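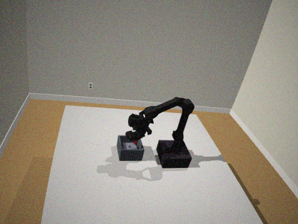
October, page 2 of the exchange log (the first page got soup on it)

07:15. Tram to the Clornthorpe workshop again. I have now been overcharged by the same ticket machine every morning and am starting to respect it. Nayara Lins says buy the monthly student pass. The monthly student pass requires a stamped form from the international office, open until 15 minutes before I get out of class.

Language: my buddy from the Plikico program taught me the word for "deadline." My supervisor here, Halász, does not seem to know it. He does know lunch, which starts at noon sharp and is not a thing you eat at your bench. I ate at my bench in week one. People still bring it up, kindly.

Notes for whoever comes over next semester:
- Credit transfer sheet needs 18 credits on it, and the home campus will ask for course descriptions in English. Get these early. I have two so far.
- Everyone shakes hands on arrival. Everyone. Budget for it.
- The dorm kitchen has one good pan and it lives in room 17.

Reflection essay for the study abroad office is due soon, prompt is "How has this experience changed you?" Draft so far: I own a better umbrella. Nayara read it and wrote "dig deeper" in the margin, so I added a sentence about the umbrella's price.

Weekend trip to Nindurero is back on if the bus people answer the phone. I practiced the call twice in the hallway and then got voicemail.

16:40. Form stamped. Wrong form.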